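Ovden two-compartment metal bin, gray. Seven months in

Bought this in July for the worktable. It replaced a plastic tray that cracked at the corner, and I was sick of plastic trays. Price was fine. Shipping was slow, box was huge for what it is.

Quick version: solid, ugly, keeps junk in one place. Four stars, maybe three and a half depending on how you feel about paint.

Good stuff first. It's sheet metal, doesn't flex when you grab it full. Sits flat on my wood table and doesn't creep when I'm digging around in it. Big front section takes all the odds and ends that used to roll off the edge, bottles, little tubes, whatever is in my hand when the phone rings. The sloped divider is nicer than I expected, you can scoop small things up it with a finger instead of pinching at a square corner.

Now the back section. Too narrow. I had plans for it (pens, tape, the small scissors) and gave up on all of them. My hand barely goes in sideways. What it does collect is crumbs, and they sit down in that skinny strip of floor where a cloth won't reach. I tip the whole thing over the trash and bang it. Works ok.
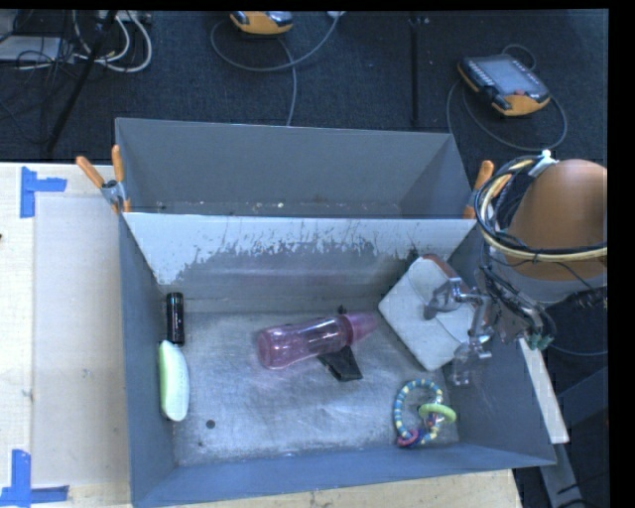
The finish is my real gripe. White on the divider has gone ragged along the bottom edge, scratches, flakes, bare gray showing. I'm not rough with it. The floor is scuffed up too, cloudy patches and a couple dark spots I've quit scrubbing at. Doesn't hurt anything but if you want it looking nice on a desk, get somthing else.

Had a Bastosden organizer before the plastic one. Better paint, thinner metal, bent the first time I dropped it. Looked at the Nilsuwan with the lift-out divider and didn't want to pay extra for one more part to lose.

Wishes for Ovden if they read these. Wider back section. Rubber feet in the box, I had to buy stick-on ones for the last place I used it, on a glass shelf, and it screeched. Leave the divider bare metal, skip the white completly.

Would I buy again? Yeah, for the garage or a work bench. Not for the living room. Mine's staying where it is.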